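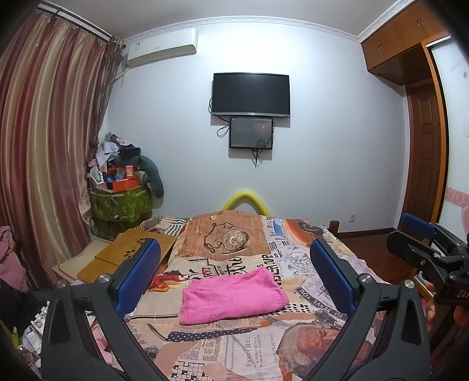
Plenty to read before lights out: a collage-print duvet, with a folded pink cloth in the middle of the bed.

The Bed You Can Read
After years of safe white sheets, busy bedding is creeping back into our bedrooms, and one writer couldn't be happier to be woken up by a newspaper
Homell Magazine, Dec 25, 2020

For most of my grown-up life I slept under white. White sheets, white duvet cover, white pillowcases that I ironed for the first month and then never again. It was what the magazines told us to do (this one included, I'm sorry to say), and I went along with it happily enough, the way you go along with a haircut. White was restful and it went with everything. It also showed every drop of coffee I ever carried into that room, and I carry a lot of coffee into that room.

Then last March, when I was supposed to be buying a lampshade, I walked past the linen table at Plolto, the secondhand place on the main street in Famthorpe, and there was a duvet cover folded up with a bit of newsprint showing at the corner. I thought somebody had wrapped something in it. I gave it a tug and out came more print, and more, and a pocket watch, and I stood in the aisle turning my head this way and that, trying to read bedding. I went home without a lampshade. I still don't have one.

A good collage print is a strange and generous thing to have on a bed. The colors are gentle, mostly beige and cream with orange and red coming through, and a fair amount of black to hold it all together, so from the doorway it looks almost like an old quilt. Then you come closer and it starts talking. There's that pocket watch on its chain, sitting on a patch of orangey brown like something left behind in a drawer. On a white band running off at a slant it says "TO SERVE YOU," and I have decided to take that as a promise from the duvet to me personally. There is a piece of crossword grid down at the bottom edge. There is an older man's face, quite a large one, who you do have to get used to.

And there is Fanny Hill. I had owned the cover for some time before I sat down at the foot of the bed with my glasses on and read it properly: "FANNY HILL," and under it in smaller letters "OR MEMOIRS OF A WOMAN OF PLEASURE," and then John Cleland's name, as neat as a title page. My mother had stayed in that room for a week by then. She hadn't said a word about it, though she did ask me on her last morning if I'd read any good books lately, and I have been wondering about that ever since.

I asked Homell's readers last spring to write in about their bedding, expecting a handful of replies, and 511 of you answered. I read every one over the course of a very wet month. A surprising number of you confessed to having something loud hidden in the closet, usually a present, usually folded behind the good towels. Maps came up a lot, and so did sheet music. One reader has slept for years under a printed train timetable and says she can tell what sort of night she's had by which station she wakes up on. Another told me that her husband reads her the left side of the bed and she reads him the right, which seems to me as good a basis for a marriage as any.

The thing that worries people is what to put with it. I worried too. My first instinct was to calm everything down with beige, beige cushions, a beige throw, and all that did was make the bed look as if it had gone out in fancy dress and been made to wear a raincoat. What it likes is one flat, strong color, with no pattern in it at all. Pink is wonderful. I mean a really bright pink, the kind you'd hesitate over in a sweater. Fold a piece of pink cloth and lay it in the middle of all that beige and newsprint, and your eye goes straight to it and has somewhere to sit down. It needn't be crisp either. A soft fold with a few crumples in it looks friendlier.

Wood helps as well. A dark bedpost with a turned top is lovely beside a print like this, because it gives the whole bed a bit of the old library, and the walls can be left alone in a pale gray-white that you'll never have to think about. Pale wood is nice for the smaller things. I'm very fond of those light tan folding bed trays, and fonder still of the ones with paw-print shapes cut out of them. They lean against the side of the mattress when they're not in use and look perfectly at home there, and the paw prints are a cheerful thing to meet before breakfast. I do recommend eating your toast on the tray and keeping the jam well away from the crossword.

A big black television on the wall is harder to love, and I know plenty of us have one. With a plain bed it's the only thing in the room with any weight to it. A print with plenty of black lettering gives it some company, and I found I minded mine a great deal less once the bed had joined in.

Now, practical matters, for those of you who are already looking. Used covers with this sort of print turn up more often than you'd expect. Open them all the way out in the shop, even if people have to step around you, because the best parts are often in the middle and so are the worst stains. Look at the closures and the corner seams. Wash the cover inside out in cool water and dry it away from strong sun, or the red will go first and leave everything looking like last year's paper. If you only have one, as I do, plan on a morning wash and a clear day. I bought a backup in plain cream from a little mill shop called Lazăr, 400 thread count and beautifully made, and I'm always slightly disappointed when it's on.

Making the bed takes me longer than it did. White bedding has no right way up, so you throw it at the mattress and pull. With this one I like the watch near the pillows and Fanny Hill down toward the foot, and if I get it wrong the older man ends up beside my ear. I shake it, walk to the other side, shake it again, read a bit, and find I've let my coffee go cold on the windowsill. There's one big black word up near the top that I still can't make out, because only part of it is there. I've tried it lying down and I've tried it from the doorway. My neighbor thinks it's the name of a circus. If anyone has the same cover and a better idea, please write to me care of the magazine.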